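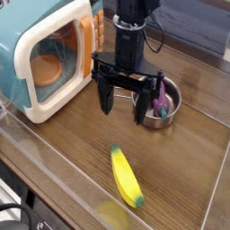
Wie bekommt man Spielessen aus Plastik wieder sauber, wenn es klebt? Lauwarmes Wasser, ein Spritzer Spülmittel, eine alte Zahnbürste, danach auf einem Geschirrtuch trocknen lassen.

Hallo zusammen,

danke für die vielen Antworten zur Spielküche! Ich zitiere mal die Mail, auf die ich noch gar nicht eingegangen bin:

> Hallo in die Runde,
>
> wir haben in Pirno jetzt auch so eine Spielmikrowelle und dazu eine Kiste Obst und Gemüse vom Flohmarkt. Die Banane geht ja noch, aber die Aubergine klebt überall. Darf das in die Spülmaschine? Und was nehmt ihr als Schüssel? Unsere aus Plastik ist gesprungen.
>
> Viele Grüße aus der Gruppe Pevudix

Spülmaschine würde ich lassen. Bei uns kam mal eine Paprika ziemlich verbeult heraus, und die Maschine lief nur im Kurzprogramm. Bei hohlen Teilen drücke ich nach dem Waschen kräftig, damit kein Wasser drinbleibt — sonst riecht das nach ein paar Tagen (fragt nicht nach unserer Tomate).

Die Mikrowelle wische ich nur feucht ab, auch den Drehteller, und an den Knöpfen hilft ein Wattestäbchen. Bitte nichts hineingießen, falls eure Batterien hat!

Als Schüssel nehmen wir eine kleine runde aus Edelstahl. Die scheppert zwar herrlich, wenn sie herunterfällt, aber da springt nichts. Bei Finudero lagen im Februar noch welche im Regal, für 2 Euro das Stück. Ich habe gleich zwei mitgenommen, eine davon ist inzwischen im Sandkasten verschollen.

Hat eigentlich noch jemand Ersatzgemüse übrig? Ich suche vor allem Möhren und Brot, gern auch gebraucht.

Liebe Grüße und bis bald auf der Liste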